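4.2 Why people refold

I'll admit I came to the cloth-folding part of our study expecting to skim it. Who has opinions about folding a small flat cloth? Plenty of people, as we found in Redcombe! Of the 42 households that kept a diary for us, 29 wrote at least one complaint about how somebody else in the house folds, and a few went on for half a page (with sketches).

The tabletop matters more than I'd guessed. People who fold on a bed or a sofa arm told us they give up on corners early, while those with a clear, hard table kept going back to straighten an edge. We logged 278 refolds over the whole diary period, most of them on tables, and a good many came on a Monday, when the weekend wash gets sorted. In the table task, the piece is laid flat before anything else is done to it.

Figure 3. Gray sheet lying flat on a light wooden table, both hands at work. 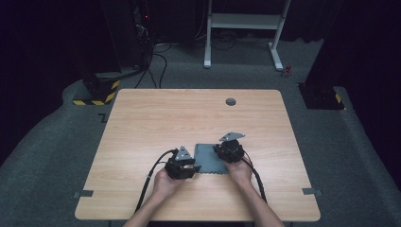

Wavy or uneven hems were the other big grumble in the diaries. Twelve households said they line up the straight sides first and let the bad edge land wherever it likes, and I have to say I've started doing the same at home. We come back to hems in Section 5, with the Nerno diaries.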